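November 20, 2024

Glaze tests, second go. Woritz claim their new matt white won't craze on stoneware. I don't believe it yet. Seven tiles out of the kiln, two with fine lines near the foot, and Glenys thinks I put it on too thick. Maybe. The June batch crazed as well, and that was thin. 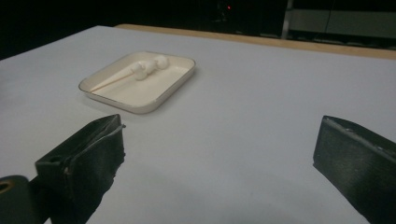 Aldana wants to order 49 kilos before the price goes up. I'd wait. Freezer and boiling water test first, then ask Tyagi what they fire it to.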